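3.2 Collection and coding of patient reviews

Reviews were taken from the public pages of 35 dental and general practices in the Costcombe area. Each page was read once, in September, and all written comments of more than ten words were kept. Star ratings left without a comment were set aside, as were comments that had plainly been posted to the wrong practice. The final set held 388 reviews.

Two coders, Neves and Salgado, worked separately from the scheme in Unnithan. A review could carry more than one code. Waiting time, manner of staff, clarity of explanation and cost were coded as present or absent, and tone was coded on a five-point scale. Disagreements on tone of a single point were averaged; larger ones went to a third reader.
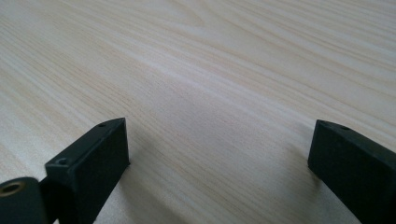 Figure 2. Wooden tabletop with pale grain.

Manner of staff was the most common code and appeared in 253 reviews. It was often tied to a named receptionist or nurse, even where the review was addressed to the doctor. Names were removed before analysis and replaced with a role - where the role was unclear, the word "staff" was used.

Reviews written by a parent for a child were kept in the main set but flagged, as the person rating the visit had not been the one treated. Results with and without these reviews are given in Section 4.1.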